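4. 白い机と三つの色、それから黒い枠

4.1 なぜ机の上の話をするのか

前の章では片づけ課題の採点方法をだらだらと書いてしまったので、この章ではもう少し手前の話をしたい。机と、積み木と、枠の話である。こういうものは論文だとたいてい「刺激材料」という見出しで三行くらいにまとめられてしまうのだけれど、私はこの三行を書くために半年近く悩んだので、少し長めに書かせてもらう(査読者の方、どうかここは削らないでください)。

私が知りたいのは、「しまう場所」が線だけで示されたとき、人はそれをどのくらい場所だと思うのか、ということだ。箱には壁がある。引き出しには底がある。ところが床に貼った線や机に引いた四角には、高さもなければ手ごたえもない。それなのに駐車場でも体育館でも、私たちは線の中に入れようとするし、線を踏むとなんとなく気まずい。この気まずさがどこから来るのかを調べるには、できるだけ何もない机がいる。

最初に使っていたのは木目の机だった。予備調査の参加者が木目に沿って積み木を並べ始めたときは、正直かなり焦った。木目が一本あるだけで、そこが「列」になってしまうのだ。しかも本人にそのつもりはなくて、終わってから尋ねると「まっすぐ置いただけです」と言う。まっすぐの基準が木目だったことには気づいていない。そこで天板を白い無地のものに替えた。天板はPlivardの共同作業室にあったもので、縁のところに少しだけへこみがあるが、課題で使う範囲からは外れている。

4.2 立方体を選ぶまで

物のほうも、ずいぶん寄り道をした。はじめは文房具を使っていた。消しゴム、クリップの箱、付箋の束。生活に近いほうがいいだろうと思ったからで、この考え自体は今でもそんなに間違っていないと思っている。ただ、文房具には持ち主の癖がついてくる。消しゴムはペンの横に置きたい、付箋は手前に置きたい、という人がとても多く、枠の効果を見ているのか机の習慣を見ているのか、こちらがわからなくなった。

形のあるおもちゃも試した。車の形のものは、みんな走らせる向きに置く。動物の形のものは、枠の中に入れると「檻みたいでかわいそう」と言われた(この感想は大好きなのだが、今回の分析では使いようがない)。円柱は転がるので論外だった。転がった円柱を追いかけた時間まで所要時間に入ってしまうし、そもそも参加者が笑ってしまって、そのあとの試行が全部なごやかになる。

結局、赤、黄、緑の立方体に落ち着いた。向きの意味が薄く、どの面を下にしても同じ形で、転がらない。つまらないと言えばつまらない。でも、つまらない物をどう置くかにこそ、置く人の「ここが場所だ」という感覚が出るのではないか、というのが私の期待だった。三色にしたのは、一色だと選ぶ余地がなく、四色にすると今度は並べ方そのものに凝り始める人が出るからだ。色の順番をそろえたい、という欲は本当に強い。Skondvilleで行った予備調査では、四色にしたとたんに虹の話を始めた人がいて、こちらの教示はもう誰の耳にも入っていなかった。

青を外したことについては、よく質問を受ける。深い理由はなくて、青と緑を呼び分けるときに参加者どうしの言い方がそろわなかったのである。日本語で「青い」と言うと緑を指す人がいて、信号の話になり、野菜の話になり、教示がちっとも終わらない。言語の研究としてはおいしい話だが、私の研究は枠の研究なので泣く泣くあきらめた。

4.3 枠の太さと、中の広さ

枠は黒い正方形にした。円も検討したのだが、立方体を円の中に置くと、角が線に近いとか遠いとかを気にする人が増える。四角に四角を入れる、という関係がいちばん素直だった。

線の太さについては、細い線、中くらいの線、太い線の三通りを比べた。細い線は上品でいいのだけれど、参加者が平気でまたぐ。立方体の角が線に乗っていても「入っています」と言い切る。太い線にすると急に態度が変わって、線に触れないように、指先で少しずつ直す人が出てくる。太さだけでこんなに違うのか、とうれしくなって、その日は記録用紙の余白が感想で埋まってしまった。本調査には太いほうを使うことにした。

中の広さも大事である。立方体がぴったり入る広さにすると、もう「はめる」作業になってしまい、場所というより型だ。逆に広すぎると、中のどこに置いたかという別の問題が始まる。私がほしかったのは、入れようと思えば楽に入り、それでも置き場所に少しだけ迷いが残る広さだった。立方体より明らかに広く、ただし、好きなように散らかせるほどではない。そのくらいの大きさである。

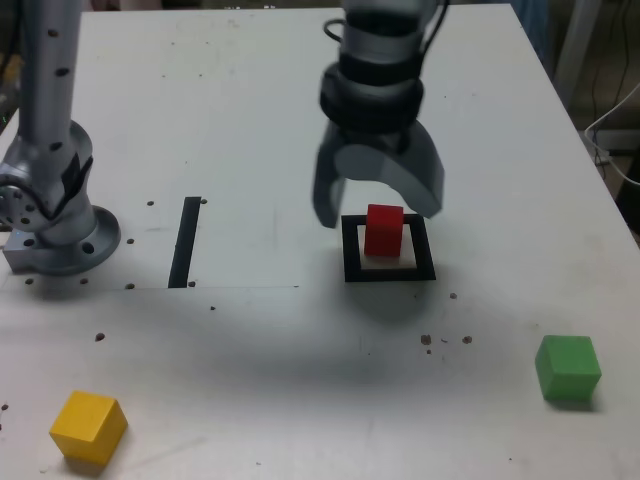

図3 白い天板の上の黒い枠と、枠内に置かれた赤い立方体

余白が残っていると、人はつい真ん中を探す。ところが全員が真ん中に置くわけではまったくない。奥の辺に寄せる人もいれば、手前の角にきっちり合わせる人もいる。私は最初、これを単なるばらつきとして処理するつもりだった。中に入ったか入らなかったか、それだけを見ればいいと思っていたのだ。けれど記録を見返しているうちに、寄せ方にはその人なりの一貫性があるように思えてきた。角に合わせる人は次も角に合わせるし、適当に置く人は次も見事に適当なのである。

そこで、採点の基準を二段構えに変えた。一段目では、立方体の底面がすべて枠の線の内側に収まっているかどうかを見る。線に少しでも乗っていたら「乗り」として別に数える。二段目では、収まった立方体について、奥寄り、手前寄り、左寄り、右寄り、中央のどれに近いかを記録する。角に近いものは二つの記号を並べて書く。単純すぎるかなとも思ったが、細かくしすぎると今度は採点する人どうしの判断が割れる。細かさは欲張らないことにした。

判断が割れると言えば、上面で見るか底面で見るかという問題もあった。斜めから見ると立方体の上の面は底からずれて見えるので、上面だけ見ていると、線の内側なのに外に出ているような気がしてくる。これで私は一度、まるまる一日ぶんの採点をやり直した。日曜の夜だった。それ以来、採点表のいちばん上に「底を見ること」と大きく書いてある。

4.4 何回置いてもらったか

本調査で集まった配置は全部で605件である。一人あたりの試行数は18回で統一するつもりだったのだが、途中で切り上げた人がいるため、きれいには割り切れない。途中までの記録も捨てずに入れてある。飽きてやめるところまで含めて片づけだと思うからだ(この点は第6章でもう一度言い訳をする)。

一試行の流れはとても短い。三つの立方体を枠の外に置いておき、教示された色の一つを枠に移してもらう。それだけである。残りの二つには触らなくていいし、触ってもいい。ここを自由にしておいたのがよかったようで、頼まれていないのに残りの二つを並べ直す人がけっこういた。枠の外にあるものまで、枠ができたせいで「外に出ている」ように見えてくるのだそうだ。ある参加者の言葉を借りると「仲間はずれが二つできた感じ」がするらしい。これは私の用意した質問からは絶対に出てこない表現で、聞いた瞬間にメモを取る手が止まった。

試行と試行のあいだには10秒ほどの間を置いた。短くすると流れ作業になって、色の名前を言い終わる前に手が出る。長くすると参加者が部屋を見回し始めて、空調の音がうるさいとか、この椅子はどこの椅子かとか、まったく別の話になる。椅子の話は三人からされた。座り心地が悪かったのだろう、申し訳ない。

4.5 色によって違いはあったか

色による違いは、思っていたより小さかった。私は赤がいちばん丁寧に置かれるだろうと予想していた。白い天板に黒い線、その中に赤があると目立つから、ずれも気になるはずだと考えたのだ。ところが「乗り」の件数を見ると、赤と緑にははっきりした差がなく、黄色だけがやや多いように見える。ただし件数が少ないので、ここで黄色に何か特別な意味を持たせるのは早すぎる。

それでも、あとから話を聞くと、黄色については「どこにあっても気にならない」という感想がちらほらあった。赤は「ここにいる、という感じが強い」、緑は「落ち着いている」。置かれた位置の数字にはほとんど出てこないのに、感想としてははっきり分かれる。このずれはとても面白いので、Valturaで予定している次の調査では、置いた直後に一言だけ感想をもらう形に変えようと思っている。課題が全部終わってから聞くと、どうしても色の一般論になってしまう。

4.6 この材料でわからないこと

書いておかないといけないのは、白い机と立方体でわかったことが、そのまま家の片づけに当てはまるとは限らない、ということである。家の机には木目もあるし、持ち主の癖もあるし、昨日の封筒もある。私はそれを全部どけたところから始めたので、どけたものについては何も言えない。

Chaukeでの追加調査では、同じ黒い枠を実際の玄関の棚に貼り、鍵の置き場所として使ってもらった。参加した11世帯のうち、枠を最後まで貼ったままにしてくれた家では、鍵のほかにも印鑑や小銭が枠の中に集まってきたという。一つのための枠が、いつのまにかみんなの枠になっている。机の上の立方体では一度も起きなかったことだ。三つとも枠に入れてしまう人がいてもよさそうなのに、教示が一色だけだったせいか、そういう配置は記録にない。この違いについては、次の章で玄関の記録を並べながら考えたい。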